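Treltar Wrist Cable Service Kit
Replacement cable, strain relief and clips for Treltar tabletop arms
Manufacturer: Zeten
Availability: ships from the Pridavley warehouse

Overview

The Treltar Wrist Cable Service Kit replaces the external cable between the base and the gripper motor on single and paired Treltar arms. It corrects an intermittent fault in which the gripper motor drops off the bus while the arm is moving. Arms that shipped before July carry the original cable and are affected. Arms that shipped in July or later have the revised cable fitted at the factory and do not need the kit.

Description of the fault

The original cable has a crimped plug at the gripper end with no strain relief. When the wrist rolls to the end of its travel with the elbow folded, the service loop pulls tight and the load goes straight into the crimp. The conductor strands break one at a time. Contact is lost first at the extreme of wrist roll and comes back when the wrist returns to center, so the fault is easily mistaken for a software timeout.

The controller logs the loss as error 42 (no reply from gripper motor). The motor keeps its last commanded position until its own watchdog expires after 600 ms, then goes limp. A held part may be dropped. If contact returns before the watchdog expires, the gripper can jump to the current commanded position at full speed. Keep fingers out of the jaw on any arm that has logged error 42, including arms that appear to have recovered.

A lit status LED on the wrist motors does not rule the fault out. The LEDs show supply voltage only. The data line is a separate conductor and is usually the first to fail.

Checking an arm

Disable torque before handling the arm. Move the wrist by hand through its full roll with the elbow folded, and watch the bus monitor. Any missed reply from the gripper motor during the movement is a fail. Repeat with the elbow extended. A cable that passes with the elbow extended and fails with it folded has the fault described above and should be replaced. A cable that fails in both positions may have damage elsewhere; check the base connector before ordering.
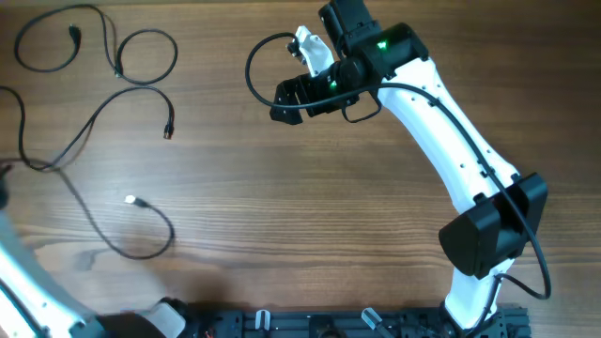 On paired installations, check both arms even if only one has logged the error. The two cables normally come from the same batch. Log files from the second arm can be misleading if it has spent most of its time parked, as the cable wears only with movement.

Do not tape or glue the original plug as a repair. Tape moves the bend point a short distance down the cable, where the strands fail in the same way. Zeten has received arms back for service with this repair, and the damaged section could not be found without cutting the jacket.

Kit contents

Wrist cable, revised, with molded strain relief: 1
Link clips: 2
Base connector, spare: 1
Printed fitting sheet: 1

No tools are included. The link clips need a small Phillips screwdriver.

Specifications

Kit part number: 426
Jacket: black, high-flex
Connector at gripper: locking, molded
Connector at base: locking, crimped
Firmware required: any release that supports error logging

Fitting notes

Switch off the power supply and unplug it. Disabling torque in software is not enough, as the bus remains live. Support the upper link while the cable is off — the arm has no brakes and will fold under its own weight.

Route the new cable along the outside of the upper link and leave slack at the elbow. Set the slack with the elbow fully folded. Setting it with the arm extended gives a cable that is too short, and this was the most common fitting mistake on returned arms. The loop below the wrist must be able to open and close freely through the full roll without touching the jaw.

Calibration is kept in the motors and does not need to be repeated. Clear the error log after fitting, so that any new entry can be dated.

Compatibility

Fits all Treltar arms with the external cable route. It does not fit arms converted with the Iordache hollow wrist, which uses a shorter internal cable sold separately. Iordache conversions have not shown the fault.

Ordering

Order one kit per arm. Kits for arms under warranty are free of charge; quote the serial number on the base plate and attach the error log. Orders received by noon on Thursday ship the same week. Failed cables do not need to be returned unless Zeten asks for them.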